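Flemness repair library adds sorting table for small parts

The Flemness repair library will open a sorting table for small electrical parts this Friday, giving residents a place to drop off the odds and ends that build up in kitchen drawers and garage boxes.

The table is in the back room of the library's building on Vilela Street, past the tool counter. It will be open from 4 p.m. until closing each Friday through the end of September. After that, the library will decide whether to keep it going over the winter.

Members have been leaving mixed boxes at the front counter since the spring. The library logged 1,221 separate parts in that time, most of them with no note of what they were or where they came from. Some went straight back out to members working on lamps, radios and fuse boxes. The rest stayed on a shelf until there was time to go through them.

Under the new setup, parts are laid out on a mat and then placed in bins by type. Electronic components go in a blue plastic bin at the front of the mat. Larger items, such as circuit breakers, are kept out of the bins and looked at one by one. Tape measures and other hand tools that turn up in the boxes go back to the tool counter.

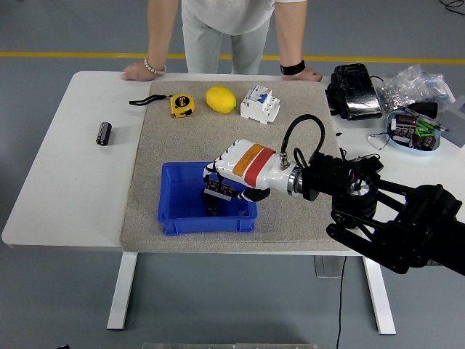 What the table will take

The library is asking for capacitors, switches, relays, connectors, terminal blocks and circuit breakers. Parts may be new or used. Anything with a readable label or part number is easier to place, and residents are asked to leave labels on.

Used circuit breakers will be accepted for teaching only. They will not be lent or given out for use in a home panel, and the library says that rule will not change.

Batteries, light bulbs, smoke alarms and anything that has leaked or burned will be turned away. Those items can be taken to the county drop-off site on the Testby road, which is open on weekday mornings. Large capacitors from microwaves and air conditioners should also go to the county site, as they can hold a charge after the appliance is unplugged.

Each household may bring up to 20 pounds of parts per visit. Boxes will be returned on the spot if the owner wants them back.

Bins paid for by local firm

Sestus, the hardware supplier on the east side of town, paid for the plastic bins and the shelving that holds them. The library bought the mat and the white table from its own budget. There are 16 bins in all, and most will be stored on the new shelving and brought to the table as they are needed.

Sorted parts will be free to library members, with a limit of four items per visit. Members can ask for a part at the counter or look through the bins themselves while the table is open. Nonmembers can drop off parts but will need to join before taking any home. Membership forms are kept at the front counter.

Residents who want to help with sorting can sign up at the same counter. No experience is needed, and a printed chart of common parts will be kept in the back room. Children under 16 must come with an adult.

Parking is available behind the building. The back door will be unlocked while the table is open, so heavier boxes do not have to be carried through the front.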